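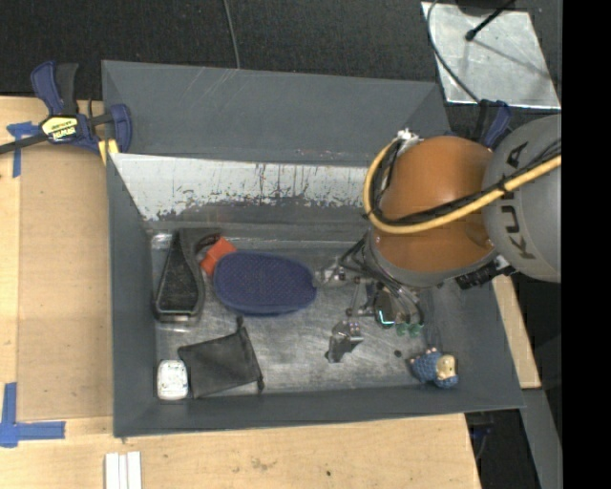 About Homden

Homden is a family firm of picture framers and print mounters in Otbridge. Emerson Guerra opened the workshop 20 years ago in what used to be a shoe shop on Vieira Street, and we are still at the same address. There are now 14 of us, including three apprentices.

Most of our work is for people who walk in with something under their arm: wedding photographs, football shirts, maps, a child's first painting. We also frame for two local galleries and for the Mutow print fair, which takes up most of our January.

Mouldings are cut and joined on the premises. We keep a large range in stock, mainly oak, ash and painted pine, and can order others in. Mount board is acid-free as standard, and you can choose ordinary or UV glass. Last year we finished 2,102 frames.

A simple frame takes two weeks. Needlework and anything that needs a box frame takes three. If you have a date to meet, tell us when you order and we will say whether we can do it.

We do not restore paintings, but we can give you the name of someone who does.

The shop is closed on Monday. On other days you can come in without an appointment. Parking is behind the building, and the back door has a ramp.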